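Frequently Asked Questions

What is the Trelau Reader?

It's an email digest of the foreign press, put together for people who love newspapers and can't read all the languages they'd like to. We go through front pages, editorials and letters columns from outside the US, pick the pieces we can't stop talking about, and write them up in plain English with enough background that you can follow along. Wire agencies, party papers, big commercial dailies, tiny regional weeklies: we read them all and we have a great time doing it!

Which papers do you follow?

Right now there are 29 titles on the list. The full list is on the Sources page, with the language, the owner and how often each one comes out. We add and drop titles every February, so if your favorite is missing, write to us before then and make a case for it. (Long, passionate emails welcome. The one that got us to add a fishing port daily ran to several pages and we read every word.)

Do you include state-run media?

Yes, and we think you'll get a lot out of it once you know how to read it. A government paper tells you what officials want said, in what order, and next to which photo. Put it side by side with a private paper covering the same speech and you start noticing what each one skipped. Every state-run source is labeled as such at the top of the item. We don't mix them in without telling you.

How do you decide who counts as state-run?

We look at who pays the bills, who appoints the top editor, and whether the paper has printed criticism of the people who do. Some cases are easy. Some are a mess, like public broadcasters with a strong charter and a nervous board. Those get the label "publicly funded" and a link to our notes so you can judge for yourself.

Who does the translating?

People do, all of it. Most of our translators are former reporters or court interpreters, and each item is read by 2 of them before it goes out. If they disagree on a phrase, we print both readings in a footnote. Readers tell us the footnotes are their favorite part, and they're ours too.

What is the Leltberg Archive?

It's our back-issue library, named after the building where we had our first office. You can search it by country, paper, topic or a word in the headline. Subscribers get the whole thing. Everyone else can read anything older than seven months.
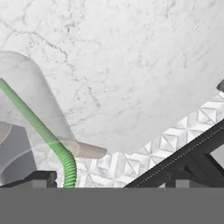
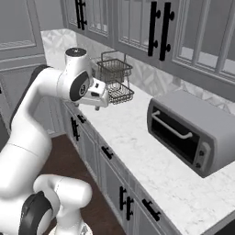

White marble, twice: two computer renderings.

When does the digest arrive?

Weekday mornings at 6 a.m. Eastern. There's also a longer weekend edition with one big feature, usually a single story followed through several countries' papers. If yours hasn't shown up by 7, check the spam folder first and then drop us a line.

Can I use it in my classroom?

Please do! Teachers may copy any issue for their own students at no charge. We also have a set of paired readings, where the class gets two reports of one event and works out how they differ: headline, sources quoted, what lands in the last paragraph. Middle school groups have done wonderful things with these. Ask for the Rajput Readings when you write.

I found a mistake. Who do I tell?

Seema Srivastava edits the digest and reads the corrections mail herself. Send the issue, the item and what you think went wrong. Corrections run at the top of the next issue, and the archived copy is fixed with a note showing the old wording.

Do you take ads or grants?

No ads. We have one grant, from the Plandov Fund, which covers archive hosting and has no say in what we print. Everything else comes from subscriptions.

Can I suggest a story?

Yes, yes, yes. A link is plenty, in any language. If you can tell us why it caught your eye, even better, but don't let that slow you down.

How do I cancel or pause?

Use the link at the bottom of any issue. Pausing holds your remaining time, so you can go on vacation and pick up where you left off. Back issues from the weeks you missed will be in your account when you return.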